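Gidida bedroom garments – release notes and read-me

Hello, and thank you for picking up this set. It was put together by Asabe Okonkwo and Killian Fleury over a rather warm few weeks in Geddale, and it covers padded jackets and similar bulky clothes being picked up, turned and folded on ordinary beds with a hand-held gripper.

Please read the next part before you train anything

The first release had a fault in it, and we would much sooner you heard it from us. One of our grippers, the one we call Ferrand, developed a slipping joint in its left linkage. The finger lagged behind the right one when closing, but the width sensor sits on the right-hand side, so the log went on cheerfully reporting a closed grip while the jaws were still partly open. Of the 717 episodes in that release, 200 were recorded after the slip began. Killian spotted it when a policy trained on the set kept lifting away from a coat with nothing held at all, looking very sure of itself.

What we changed

The affected episodes are still in the download, as some of you study faults and asked us to keep them, but they now live in a folder called width_fault and the default loader skips them. Ferrand has had its pins replaced, and we now do 20 open-and-close cycles against a gauge block before each session – a dull little job, but it has earned its place.

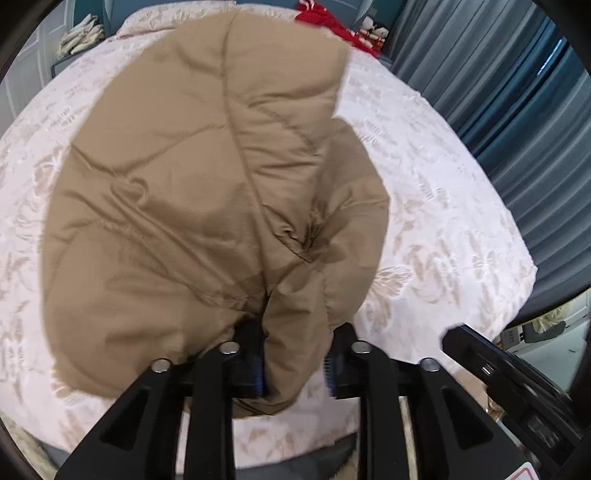 Can the width readings in the fault folder be corrected afterwards?
Only in part, and we would advise against it. The lag grew from one session to the next, so no single offset fits them all.

Known gaps

Thick padding hides the fingertips at times, and the grip labels are least certain there. If you find an episode that looks wrong, do write to Asabe through the Dokerus page with its number.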